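Why Does Jewelry Get Tangled, and Where Should It Live?

Small treasures need a small home. 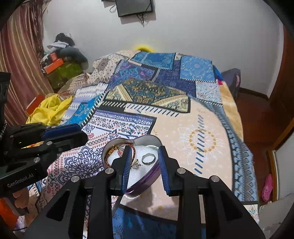
A heart-shaped tin with a soft white lining holds a ring, an earring, a pendant and a braided bracelet.

Jewelry is easy to lose. A ring can roll under a bed. An earring can drop between two blankets and stay there for weeks. People have kept boxes, bags and tins for their jewelry for a very long time, and most of those containers work in the same simple way.

What is the lining for?

Metal is hard, and so are many stones. When two hard things rub together, one of them can get scratched. Silver is a fairly soft metal, so it scratches more easily than steel does. A fluffy or padded lining gives each piece something gentle to rest on. It also helps stop small things from sliding when the box is carried from one place to another.

A tin with no lining can still be used. Fold a clean piece of felt or cotton and press it into the bottom.

Why do chains get knots?

A thin chain can bend in any direction. Each time the box is moved, the chain slides over and under itself a little. After enough sliding, a loop gets pulled through another loop, and there is your knot. Long chains knot more than short ones.

To keep a necklace straight, close the clasp before you put it away. You can also thread one end through a paper drinking straw and then fasten it.

If you already have a knot, don't pull. Lay the chain on a flat plate and loosen the knot with a toothpick. Ask a grown-up if it is very tight.

Why does silver turn dark?

The dark color is called tarnish. It forms when silver meets tiny amounts of sulfur in the air. A closed box lets in less air, so silver stays bright longer. Gold hardly changes at all. Rub tarnished silver with a soft, dry cloth, and leave any cleaning liquids to an adult.

What about bracelets made of cord?

Cord soaks up water and sweat. Let a damp bracelet dry on a towel before it goes in a box with a lid. Braided ones keep their shape if you lay them in a curve, the way they sit on your wrist.

How to sort a jewelry box

1. Spread a towel or a bedspread out flat, so that nothing bounces away.
2. Take the pieces out one at a time.
3. Put each earring next to its partner. An earring with no partner can go in an envelope until the other one turns up.
4. Wipe the inside of the box with a dry cloth.
5. Put the heavy pieces in first and the thin ones on top.

Keep the box away from sinks and drains, and out of reach of babies and pets. Small pieces can be swallowed.

Words to know

Clasp – the part that opens and closes a necklace or bracelet.
Pendant – a piece that hangs from a chain.
Tarnish – a dark layer that forms on some metals.

Written by Latrice Kapoor. Checked by Barrett Kasprzak, 12 June 2019.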